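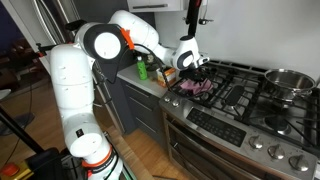 Rangel gas range, long-term review

We bought the Rangel when we redid the kitchen in June, and it has been used every day since. It cost 1764 with delivery. Fitting was extra, and the old cooker was taken away for nothing.

It is a stainless steel range with cast-iron grates over the top and a single oven underneath. The oven door has dark glass and a long metal handle. There are five knobs on the sloping front, two on the left and three on the right, with the control panel between them.

The hob is the best part. The long oval burner in the middle takes a griddle or a fish pan, and the heat is even from end to end. I keep a wide pot on the back right for stock and pasta, and it sits level. The grates are heavy, so lifting them out to clean is a two-handed job. They go in the sink one at a time.

The steel marks easily. A damp cloth and a drop of washing-up liquid will shift most things if you do it the same evening. Leave tomato sauce overnight and you will be scrubbing. The slots in the vent strip along the back collect crumbs, and I use an old toothbrush on those.

The knobs are metal, firm to turn, and wipe clean. My main complaint is the control panel. The markings on the buttons are faint and I still need the light on to set the timer. Kelly Dantas at Weltascombe, where we bought it, said a set of stick-on labels could be ordered. I haven't bothered.

The oven takes 18 minutes or so to get properly hot. It browns a little more at the back, so I turn trays halfway through. Bread and roasts come out well.

We also looked at a Zindton, which was cheaper at 1626, but it had only four burners in a row and thinner grates. I would buy the Rangel again at this price. Four stars, one off for the buttons.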